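Kurnside Film Archive Program
Progress report to the Boersma Fund, second period
Prepared by Britt-Marie Strömberg, program lead

1. Scope of the period

Work covered inspection and scanning of the Bolen deposit, subtitling of the first group of titles, and preparation for the September screenings. The deposit consists of 381 reels, mostly 16 mm documentary and amateur drama, with a small number of 35 mm trailers.

2. Inspection and scanning

At the close of the period 207 reels had been inspected and 100 had been scanned. Scanning is behind plan. Shrinkage in the older acetate stock was higher than the sample check had suggested, and affected reels must be run at reduced speed. Nine reels show advanced vinegar syndrome and have been moved to cold storage ahead of their place in the queue.

Magnetic sound tracks were transferred separately. On four titles the track had drifted against the picture and was re-synced by hand, reel by reel - slow work, and not costed in the original budget.
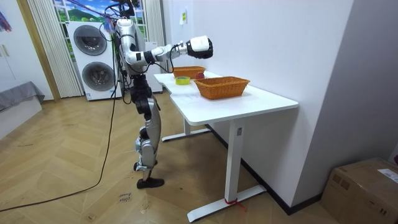
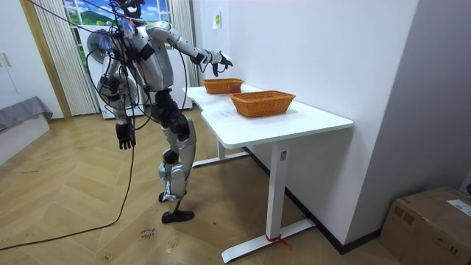 3. Subtitling

The Dretosar transcription software was tested on two feature-length titles. Results were usable for narration and poor for location dialogue, where wind noise and overlapping speech led to long gaps. Dialogue will be transcribed by hand for the remaining titles. Narration will still go through Dretosar, with one full check against the sound.

4. Rights

Clearance is complete for the amateur dramas. Two documentaries contain commercial music with no surviving paperwork. They have been taken off the September program and replaced with shorter titles from the same deposit.

5. Budget

Spending is within the grant except for sound, which is over by around 3,000 dollars. We ask to move this amount from the travel line - travel was underspent after the second collection trip was merged with the first.

6. Next period

Scanning continues in reel order, apart from the cold storage items, which go first. The projection test for the September screenings is set for a Thursday, and the running order will be sent to the fund once the test prints have been checked.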